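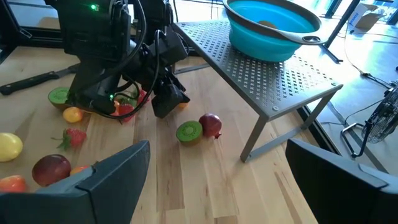

The Urio Table Kit is a set for people who want to find out how much kitchen work a robot arm can do today. It comes from our workshop in Urneck and it is made for schools, repair cafes and small labs. The first exercise in the guide is sorting fruit from the table to the colander, and we chose it because every piece asks for a different grip. A strawberry lying on its side has a soft-looking leaf cap that catches the fingers, a halved kiwi with the cut face up is low and wide, and a lemon wants to roll. The turquoise colander stands on a metal riser, so the arm must also lift each piece over a rim. All the fruit is play fruit. Please keep it so for the first weeks.

Can it do chores yet?
Some of them, slowly. In our tests in Sestgate the arm put 70 of 100 pieces in the colander without help. A person does the same job in a small part of the time. Clearing a table is possible when the things are known to the arm and do not touch each other. When they lie in a cluster, the fingers often take two or push one away. Cutting is not supported. Knives may lie on the table as objects to avoid, and one exercise is exactly this, but the arm should not pick them up.

Washing dishes, folding cloth and opening jars are outside of this kit. We get many letters about folding. We are working on it, and we have nothing to sell.

What you get
Sorting guide, printed, 30 pages
Play fruit set, whole and halved pieces
Collapsible colander with flat handle
Metal riser with perforated top
Plorora software, license for 20 seats

The arm is not in the box. The kit works with most small table arms that have a two-finger gripper. Write to us with the model before you order, and we will tell you if the gripper opens wide enough for the pomegranate — this is the piece where most small grippers fail.

Before you start
Use a table that does not shake. Guide the cables so that they do not pull on the arm when it turns. Strong daylight from a window can confuse the color recognition, so make the calibration again when the light changes.

Delivery
Orders received by 21st June are sent in the first half of July. The fruit set can be ordered separately. Spare risers are out of stock at the moment.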